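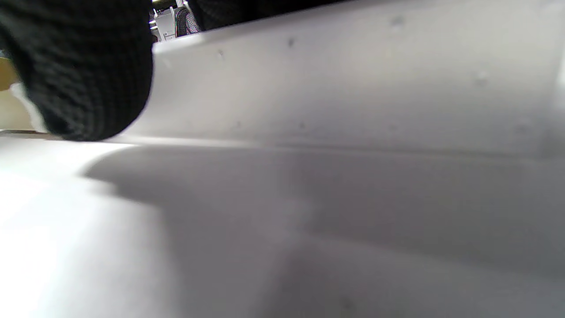 Packing and Dispatch, Trelto Spare Parts (Kadden warehouse)

29/03/2022
By the Packing and Dispatch supervisor

The question I get asked most at family barbecues is whether a robot is going to take my job. I run a packing bench, so I suppose it's a fair thing to ask. My answer is that a robot could do some of my job today, would do some of it badly, and can't do a fair bit of it at all. The parts it can't do are mostly the parts people think are easy.

Take the work at a bench. A gloved hand, a white surface, an open cardboard box. You pick something up, you put it in the box, you make sure it isn't going to rattle, you close the box. A new starter can be shown how in 10 minutes and be useful by smoko. When people hear that, they assume a machine could be shown it in 10 minutes too. I thought the same until I began paying attention to what my own hands were doing.

We sell spare parts for household appliances: door seals, dishwasher baskets, kettle lids, knobs, hoses, bags of screws. The heavy lines go out from the Worku depot and we do the small stuff. A typical order has two or three items in it and no two orders in a row are the same. I sat down last week with one carton and wrote out every separate thing a packer did, from taking the flat carton off the stack to putting it on the trolley. I got to 59. I wasn't trying to be clever about it. I counted things like turning a box a quarter turn so the flap faces you, and pressing down a seal that had sprung up at one end, and letting go of a plastic bag that had stuck to a finger.

That last one is a good place to start, as it's the sort of thing that stops a machine dead. A bag clings. You shake your hand a little and it falls. You don't decide to shake your hand. If the bag still won't drop, you wipe it off against the inside wall of the box, and you've forgotten it before the next item. For a robot, each of those is something that somebody had to think of beforehand, or something it had to learn from a lot of people doing it.

I should say where I'm coming from. I'm not against automation and I've seen plenty of it work. The conveyor at Worku has been running for years and I'd hate to go back to carrying those cartons. Our labels are printed and checked by a machine and it makes fewer mistakes than we did. A case sealer will run tape down a box all day long if the box is the right size and it's square. These machines are good because somebody worked out a way to make the job the same every time. The carton comes in the same way up. The label goes on the same spot. If you can arrange the world like that, buy the machine.

The trouble is that a packing bench is where the mess ends up after everything else has been arranged. So is a kitchen, for that matter. I'd put a packing bench and a kitchen sink in the same category. Both are small, both look simple, and both have a pile of odd-shaped things turning up in no particular order, some of them soft.

Cardboard deserves a paragraph of its own. A carton looks like a solid object in a drawing. In your hands it bends, it bows out in the middle, one flap stands up and the next one folds in. If you push it along the bench from too high up, it tips. If you push it low with your fingertips against the wall, it slides. After a humid week the board goes soft and the same push puts a dent in it. We have people who have packed for years and they all brace the box with one hand while loading with the other, and I've never heard anyone be told to do it. Most demonstrations of packing robots that I've watched have the box clamped in place or dropped into a recess. That's a sensible way to do it, but it means the box has been taken out of the problem.

In May last year a few of us went to see a packing arm called the Grurnivano, which was being shown to small warehouses like ours. I was impressed, and I'll say so plainly. It picked boxed items out of a tote and laid them in a carton without dropping one for as long as I stood there. The suction cup found the flat face every time. It was slower than a person but it was steady, and steady counts for a lot in the last hour of a shift.

Then one of our group asked if it could do a door seal. A fridge door seal is a long rubber loop with a magnet in it. It has no flat face. It flops, and it sticks to itself and to anything steel. The fellow running the stand was straight with us and said it wasn't suited to that. He asked what share of our orders had something like a seal or a hose in it. We went home and checked, and it was 50 per cent. So half our orders could have gone past that arm and half would have gone to a person anyway, and somebody would have to sort them first. Sorting them is a job too.

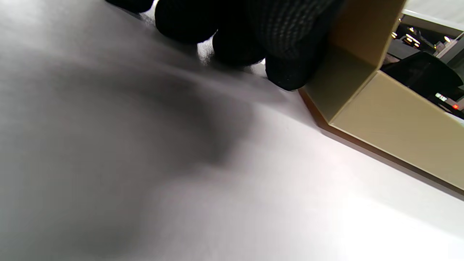

Shadows and white surfaces are another thing I'd never given any thought to. A white bench is nice for people. You can see a dropped screw on it. But a hand working over a white bench throws a big soft shadow, and the shadow moves when the hand does, and the near end of the bench can be glaring while the far end is grey. A person doesn't notice any of this. We know the shadow isn't a thing. A camera gets brightness and has to work out from there which edge is the box and which edge is only where the light stops. I gather the better systems manage this well enough now. I also gather that some of the installers still ask you to put up blinds.

Then there's touch, and here I'd say the gap is widest. We wear knit gloves for most of the day, and even through a glove you can tell when a fingertip has met the bench, when the box has started to move, and when there's a second item stuck under the first. You can feel the bottom of a carton without looking in it. Half of packing is done with your eyes already on the next thing. Take that away and you have to look at everything, and you slow right down. Try it yourself with a pair of oven mitts and a box of teaspoons.

People will say the arms are getting cheaper and the software is getting better, and they're right. I've been told for a good six years that the picking problem was nearly solved, and in that time it has gone from very poor to decent for boxed goods. I don't see any reason for it to stop there. What seems to be changing is how the machines are taught. It used to be that an engineer wrote down every move. Now more of it is done by recording how people do the job and having the machine work from that. I think this is the better road, for the simple reason that no packer could write down what they do. I tried, and I got 59 steps, and when I read the list to the bench they told me at least four I'd left out.

But if that's how it's going to be done, I'd like the recording to include the ordinary bad goes as well as the neat ones. The item that goes in crooked and comes back out. The carton that was folded wrong by whoever was on before you. The tape that tore. A packer's skill is mostly in getting back on track without making a fuss, and you won't pick that up from a perfect run. The first time a flap flips the wrong way, a machine that has only seen perfect runs is going to stand there.

As for what I'd want a machine for, my list is short and it isn't glamorous. I'd like something that erects cartons and puts them on the bench the right way round. I'd like something that takes the full ones away. I'd like the void fill handed to me in about the right amount, because right now we use too much of it and customers write in. All of those are jobs where the thing being handled is the same from one time to the next. They're also the jobs that hurt people's shoulders. If a salesman came in tomorrow with those three and a fair price, I'd go and argue for the money.

What I wouldn't argue for is an arm standing where a packer stands, doing half the orders, with a person on either side of it to feed it and clean up after it. We costed it after that visit. Leaving the purchase aside, it saved us less than one person's hours and it took up the space of two benches. A bigger place with tidier stock would get a different answer, and I know of one or two that have.

At home it's the same story, only worse. A warehouse can at least decide what it sells. You can't decide what's in your kids' schoolbags or what shape the Sunday dishes are going to be. I've got a robot vacuum and I like it. It does the floor, and before it does the floor I go around and pick up everything on the floor. Folding the washing, packing a lunch and unpacking the groceries are all the door seal problem over and over, with nobody paid to tidy up first.

So when I'm asked at the barbecue, I say not yet, and not all at once. I expect to see an arm on our floor before I retire, doing the boxed items, and I expect to be showing someone new how to coil a dishwasher hose that same week. The hose goes in clockwise, by the way, with the clip end on top. We've had three come back this month with the clip snapped off, so please check yours before you tape.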